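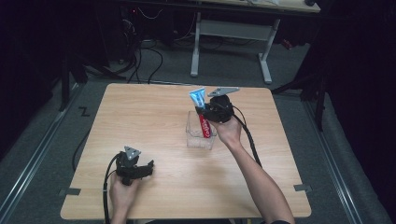

Handling task in progress with hand-held grippers, Manipulation Software Group, Korkonar.

Research Software Engineer (Robot Learning and Motion Planning)

Location: Korkonar, Trarkbridge site
Contract: full time, fixed term to the end of the Badach project, with the possibility of extension
Reports to: Bindu Amin, Head of Manipulation Software
Reference: MS-129
Advertisement published: Monday, August 30, 2021

Korkonar wishes to appoint a Research Software Engineer to join the Manipulation Software Group at Trarkbridge. The group writes the perception, planning and control software used across the institute's two-armed robots, and maintains Kamath, the in-house toolkit through which recorded demonstrations are cleaned, aligned and turned into training sets. The post is funded by the Badach project, which studies how robots can learn to handle ordinary household goods from people who carry out the same tasks by hand.

About the work

Demonstrations are recorded at a table by a person holding a gripper in each hand. The items are those found in any bathroom cabinet or kitchen drawer: toothpaste tubes, clear plastic bins, cartons, cloths. Many of them bend, shine or let light through, and the present software does not deal with them as well as it should. Kamath currently holds 149 task definitions and is used every day by 43 researchers and students.

The person appointed will be responsible for the part of the toolkit that lies between the raw recording and the learned policy. Much of the first year will be spent on three known problems: the estimated path of the gripper drifts when the hand turns quickly; the edges of transparent containers are often missing from the depth data; and the planner rejects a number of grasps which a person makes without difficulty, particularly those on soft packaging held at an angle.

Main duties

Develop and maintain the tracking and time alignment code in Kamath, including tests and documentation.
Improve the detection of transparent and flexible objects, working with the perception team.
Adapt the two-arm planner so that paths taken from human demonstrations respect the joint limits and reach of the robot.
Write tools that allow staff to replay, label and reject recordings without help from a software engineer.
Review code submitted by colleagues and visiting students.
Take part in the support rota for Kamath (one week in six, working hours only).
Contribute to project reports and, where appropriate, to published papers.

Essential requirements

A degree in computer science, engineering, mathematics or a related subject, or equivalent experience in work.
Good working knowledge of C++ and Python in a shared code base.
Experience in at least one of the following: state estimation, motion planning, computer vision, learning from demonstration.
Ability to explain technical matters clearly in writing to people from other fields.

Desirable

Experience with camera calibration or with combining camera and inertial data.
Experience of real-time control on a physical robot arm.
Familiarity with the storage and versioning of large sets of recorded data.

Candidates who meet most of the essential requirements are encouraged to apply. A doctorate is not required, and applications from those returning to work after a break are welcome.

Terms

The working week is 36 hours. Requests for part-time work – no less than four days a week – will be considered. Some work may be done from home, but the post holder will be expected at Trarkbridge on at least three days a week, as changes to the tracking and control code must be tested on the equipment.

How to apply

Applicants should send a CV and a covering statement of no more than 300 words, quoting the reference above, through the vacancies page. The statement should describe one piece of software the applicant has written or substantially improved, and what remained unsatisfactory about it. A link to code may be included but is not required.

Interviews will be held at Trarkbridge in November and will include a short code review exercise, sent to candidates two days in advance. Reasonable travel costs within the country will be repaid. Candidates who need adjustments at any stage should state this in their application or contact the personnel office separately.

Informal enquiries about the post may be addressed to Bindu Amin through the group office.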